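Koreck Community Kitchen to Open Its Doors With Free Soup Lunches

KORECK, January 25, 2020 — The Thakur Foundation is delighted to announce that the Koreck Community Kitchen will begin serving free weekday lunches next month in the former Jimer bakery on Rosto Street. Everyone is welcome, and there is no sign-up, no form and no proof of address to bring along.

The idea goes back to November, when a trial lunch at the Koreck library drew 678 people over a single week. The cooks had planned for far fewer and spent most of the second day peeling potatoes in the hallway! Neighbors who had lived on the same street for years sat down together for the first time, and a good many of them asked when the next one would be.

"We went home tired and very, very happy," said Poonam Solanki, director of the kitchen. "By the end of that week people were bringing us their grandmothers' recipes on the backs of envelopes. I still have every one of them pinned up over my desk."

Several of those recipes are on the opening menu. Diners can look forward to a red lentil soup with lemon, a beet borscht with dill, a thick corn chowder and a chicken broth with rice. There will be a meatless pot and a dairy-free pot every day, with bread baked on site in the old Jimer ovens, which have been cleaned, relined and fired up again after four years out of use.

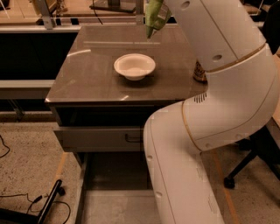
By Renu Kushwaha, Thakur Foundation Press Office

The dining room seats 100 and has been repainted in yellow, a color picked by students from the elementary school across the street. Soup is served in a bowl at the counter, and seconds are always free. High chairs, large-print menus and a step-free entrance are all in place, and the side room will stay quiet for anyone who likes to eat without the noise.

Head cook Petro Stelmakh joins the kitchen after many years in hospital catering and is thrilled to be cooking on a smaller scale. "I get to taste everything now," he said. "If the carrots are good this week, we make carrot soup. It's a wonderful way to work."

Money for the project came from 2179 individual gifts, many of them just a few dollars, along with a grant from the Thakur Foundation that covers rent and utilities for the first two years. Local growers have also promised onions, squash and cabbage through the spring.

"I have seen this town pull together before, but the response to this has been something special," said Ashok Bhardwaj, who chairs the foundation's board.

Lunch will be served from 11:30 a.m. to 2 p.m. at 7 Rosto Street. Free cooking classes led by Renu Sengar will follow in the spring, starting with stocks and simple breads — beginners are especially welcome. Class dates will be posted at the kitchen and at the library.

Media contact:
Renu Kushwaha
Thakur Foundation Press Office

###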